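Flying with Gulell Air: your questions, my answers

Can I swap seats once I'm on board?
Usually yes, but ask the crew first! I've moved twice on the Prukitley flight and they were lovely both times. Just wait until boarding is finished.

What if the person next to me gets rowdy?
Press the call button and let the crew handle it. I know it's tempting to say something yourself (I've been there), but they're trained for this and you're strapped in next to the guy.

How big can my carry-on be?
No more than 40 cm wide, and they do check at Vultisside. A bag that's too big costs $65 at the gate, so measure at home, wheels included.

Do scuffs count as damage if I check my suitcase?
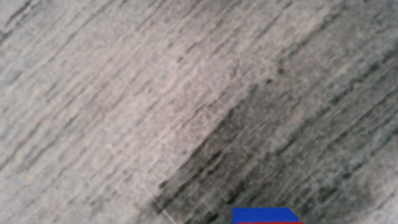 Nope, the airline treats scratches and scrapes as normal wear, and I've never gotten a cent for mine. Cracked shells and missing wheels are another story, so report those before you leave the airport. If marks bug you, pick a finish with a pale, streaky grain like this one, all beige-gray lines and little specks, and a new scratch has plenty of company. My plain black case shows everything!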